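Clear the Table First

The shared tables on the ground floor of the Arnmont building serve 17 households at lunch and their children through the afternoon. By four o'clock the plates and the toys are usually lying together. The residents' association has been asked to buy a second storage cabinet from Stunen, priced at $1,399. In the opinion of this writer, it should decline.

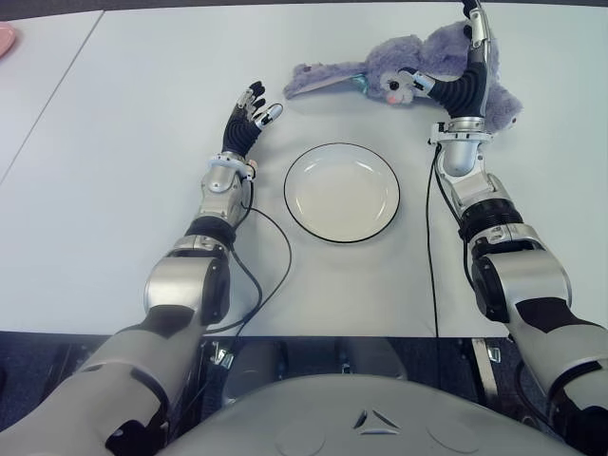 A cabinet gives people a place to put things. It does not decide when the things are to be put there, and that is the question the association has avoided for over 3 years. The present cabinet is seldom full.

What is needed is an agreed order of work. Dishes should leave the table before toys come out, and toys should leave it before supper is laid. Families already follow such a rule at home, and few would find it a burden downstairs.
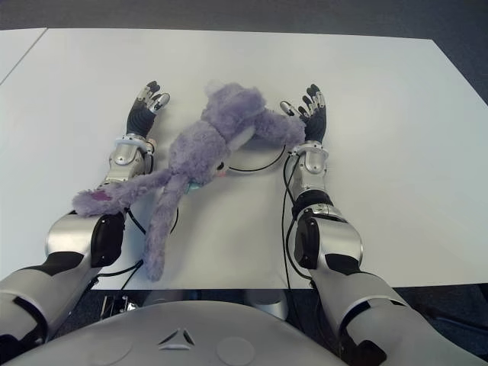
Houda Hamdy has argued in the residents' bulletin that children will not respect a schedule. Her concern deserves a serious reply. Small children do not read notices – but they do copy the adults who sit beside them.

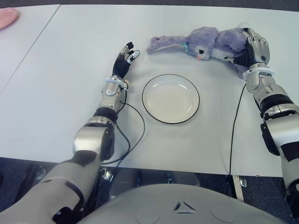
The order matters most where soft toys are concerned. A hard toy can be wiped in a moment, while a plush one must be washed and dried. When a long-limbed purple toy is lying on its side just above a round white plate with a thin black rim, the next person to set the table may easily miss what lies underneath. A larger cabinet would not prevent this. The association should adopt the rule in November and review it in the spring.
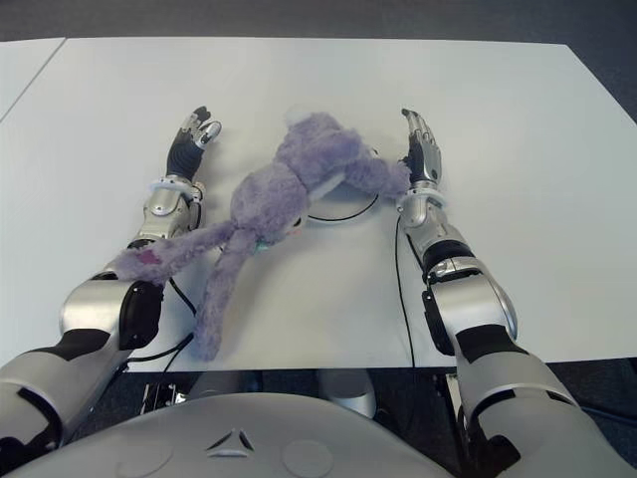
Storage may still be worth discussing at that time. The Stunen proposal includes two deep drawers that would suit the toys well, and the price may be open to discussion. With the fuzzy lilac toy stretched across most of the middle of a white table, there is little point in debating drawers until someone has the duty of picking it up. That duty should be written down first.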